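Friday, late

Meant to spend the evening on the Husimero invoices. Spent it deciding where a pen lives.

It started at lunch, when I went looking for the charging cable and found three that fit nothing I own. One of them I'm fairly sure came with a camera I sold before I moved to Flarkside. I've carried it through two apartments and paid, in effect, rent on it. I put it back in the drawer, closed the drawer, and then had the kind of moment a more religious person might have made something of. Took the whole drawer out and tipped it on the floor.

Contents, from memory: cables, a key, takeout menus from Skamonlow Road for places that have since become other places, a 40 cent stamp, dead batteries mixed in with batteries I now have to assume are dead, and a receipt from Kontogiannis Hardware for 12 drawer dividers. The dividers themselves were not in the drawer. I remember buying them. I remember feeling very organized in the parking lot.

So, the system. Colored trays and bins, one kind of thing in each. Cables in the red bin. Cards, labels and anything with small print in the green tray. Chargers in the blue one. The pink tray is for things I'll decide about later, and I already know it will be the busiest. The notebook stays out on the table, with the pen, where I can write down what the system is.

Two hours in and it was starting to look like somebody's plan.
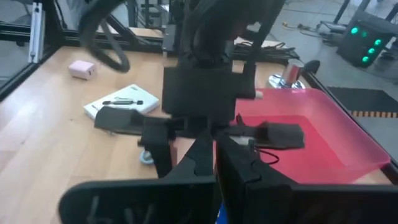
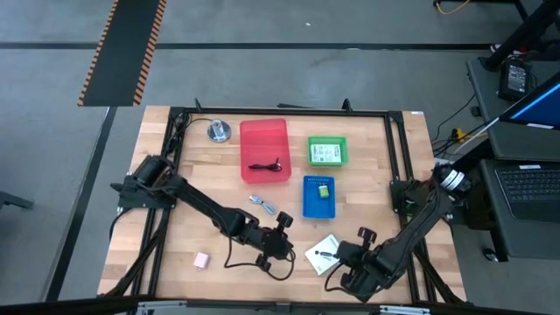 Table, Friday evening, still sorting.

The cable in the red bin is coiled, and I would like that noted. It has the whole bottom of the bin to itself, like a snake at a zoo with good funding. The rest of its relatives are in a bag by the front door. I've told myself the bag is going to the recycling place on Monday, and I've told myself that in the same voice I used about the dividers.

The little card in the green tray I read twice, hoping it would turn out to be a warranty for something. Kept it anyway. Small print has always had a hold on me. I once saved the leaflet from a bottle of cough syrup for a whole winter in case the cough wanted to see it.

The pale pink box is the real problem. It looks like a charger, so by rights it belongs with the chargers, but it's also pink, and there is a pink tray, and I stood there far longer than I'd admit to anyone who pays me by the hour. Color or function? I left it on the wood to think about what it had done. The lime green one went straight into the blue tray and gave me no trouble, so apparently I can be consistent when I'm not thinking.

Total spent on this so far: 40 dollars on trays and bins, and an evening. The Husimero people owe me 200 and will go on owing me 200 until I send them the piece of paper saying so. That paper, I should mention, was also in the drawer.

Half past eleven now. The floor still has the batteries on it. I tried a few in the flashlight and got a sort of brown glow, so they've been promoted to "possible" and need a tray of their own, and I'm out of colors I like. Kontogiannis opens at eight. I might look at dividers.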